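# Bread Basket Set, README

2/8/23
By Noman Jafri

This folder is the bread basket part of the Dralidwood table collection. It contains 113 short recordings of one simple activity: bread and pastry and one woven basket on a white table. Please read this page before you use the files, because the names of the items were changed in May and the old names are still present in some places.

## What is in the set

The basket is the same type in every recording. It is dark brown, woven, with four sides, and it is wider at the top than at the bottom. The rim is thicker than the walls and it is rounded. We bought it from Mac Mathúna, a shop for restaurant supplies, where it is sold for serving rolls at the table. 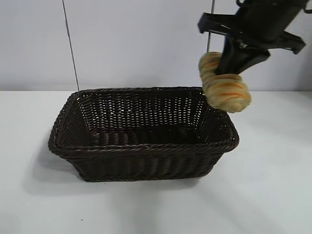 The items are of two families. The first is rolls, and the label is "roll_twist" or "roll_plain". The second is pastry, and for the moment the only label is "croissant". Noreen Bajwa made the label list and she prefers that we do not add new words without asking her. If you find an item that you would call a bun, please use "roll_plain".

## How the activity is divided

Each recording has one item and one basket. We divide the activity in two kinds:

- PUT: the item goes from outside to the floor of the basket.
- TAKE: the item goes from the floor of the basket to the table.

The kind is written in the file index, in the column "kind". It can not be guessed from one still picture, so please do not label from the thumbnails. Jinfeng Kang found 9 mistakes of this type in the first version and all of them are corrected now.

For PUT, the end is when the item is released and rests on the basket floor. An item which rests on the rim is not finished, and it has the label "rim" in the notes column. For TAKE, the end is when the item rests on the table and is released.

## Lying direction

For the croissant we also write the direction in which it lies. "Long" means the two ends point to the short sides of the basket. "Cross" means the two ends point to the long sides. When it is between the two, we write "diagonal" and we do not measure the angle.

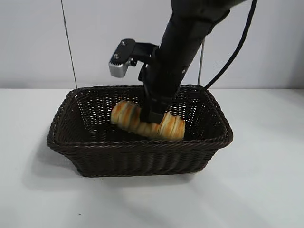

For rolls the direction column is empty. In the beginning we tried to fill it also for the twisted ones, but Arsalan Baloch and I did not agree often enough and we have stopped.

## Known problems

The dark weave is difficult in some recordings. The inside of the basket has little light near the walls, and the border of the item is not always clear there. If you draw outlines, use the full size pictures.

The shadow of the basket on the table was counted as basket in 20 outline files. These are marked "shadow" in the index. We will repair them when there is time.

The weight of the items is not recorded.

## Use and contact

The set is free to use for study and teaching. Please write "Dralidwood table collection, bread basket set" when you mention it. For a mistake in the labels, write to Noreen Bajwa and give the file number. For missing files, write to me. The cutlery tray set is a separate folder, with its own README by Fouzia Warraich, and its labels do not match with ours yet.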